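Nolik Kitchen Letter, July

What I Learned From 30 Nights of Doing the Dishes Before Bed

I've been promising you this one since spring, and a few of you have written in to ask whether I gave up. I did not! (I came close once, and I'll get to that.)

For anybody new here, the short version is that I have always been a morning dishwasher. Dinner ends, the plates go in the sink, a little water goes on top, and I tell myself they're soaking. Then at 6 a.m. I come down for coffee and have to dig through cold spaghetti water to find the scoop. I've lived like this in three apartments and now in the house in Urkberg, and I figured it was just how I was built. Then I read a column in the Ernora paper by a woman who hadn't gone to bed on a dirty sink in years, and she sounded so cheerful about it that I got annoyed and decided to try.

The rules were simple. Everything washed, rinsed and in the rack before I brushed my teeth. No soaking unless something was truly burned on. I don't have a dishwasher, so this was all by hand, with my old radio on the windowsill.

The first week was awful. I kept sitting down after dinner, and once I sit down I'm gone. The trick that fixed it was so small it's embarrassing: I stopped carrying my plate to the sink and then going back to the couch. I carry it over, I turn on the hot tap, and I stay there. If I'm already standing with wet hands I'll finish. If I sit for even one show, forget it.

The other thing I had wrong was the order. I used to grab whatever was on top, which meant a greasy pan first and then glasses washed in greasy water. My grandmother would have been ashamed of me. Glasses go first, then silverware, then plates and bowls, and pans at the very end when the water is a lost cause anyway. I change the water once, right before the pans if there's a lot of oil. My glasses haven't looked this clear in ages, and I'm using the same green soap I've always bought.
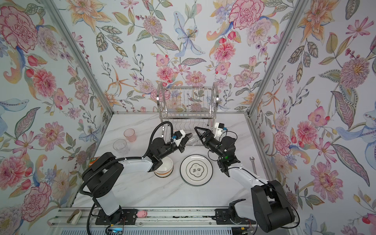 I also got a bit obsessed with drying. I had been a towel person, and then I started reading about how a damp dish towel is pretty much the last thing you want to rub on a clean plate, so now I let air do nearly all of it. The catch is that you need room. If everything is jammed together nothing dries, and you wake up to little puddles in the bottoms of your mugs. I lean cups at a slant now so the air can get under the rim, and I leave a gap between plates even when it means the pans have to dry on the stove. Big wooden spoons go in a jar, handle down. Knives I still dry by hand right away, and I put them straight back in the drawer.

Now, the night I almost quit. I'd had friends over and made the Azimi lamb, which some of you will remember from the winter letter (the one with all the yogurt, and yes, I'll reprint it). It uses every pot I own. The last guest left near midnight and I stood in the kitchen doorway and said a word I won't print. I went as far as turning off the light. Then I turned it back on, put on a record and did just the glasses, telling myself I could stop after that. By then the water was nice and hot and I did the rest. I was in bed by one and I slept like a rock.

Did it change my life? Well, my mornings are nicer. I come down and the counter is clear and I make the coffee and go sit on the back step with it, where I used to be scraping a skillet. I'm cooking more, too, which I didn't see coming. When the kitchen is ready to go I'll make eggs. When it isn't, I'll eat a granola bar over the trash can.

I've kept it up since the month ended, mostly. I've skipped a few nights, and I've noticed that one skipped night is fine but two in a row makes the third very hard to face. So that's my only rule now, never two in a row.

A couple of bits of housekeeping. The bean salad in the last letter should have said a teaspoon of salt, and a tablespoon is what got printed. I'm so sorry to everyone who made it, especially the reader who took it to a church picnic. And we have 973 people on this list as of this morning, up from 700 at New Year's, which makes me a little dizzy. If we get to 1,000 by the end of summer I'll finally write up the plum cake, the real one, with the weights.

Next month is pickles. Send me your brine questions, and please tell me if you're a morning washer or a night washer, and how you dry your cast iron, because I still can't settle on a way I like.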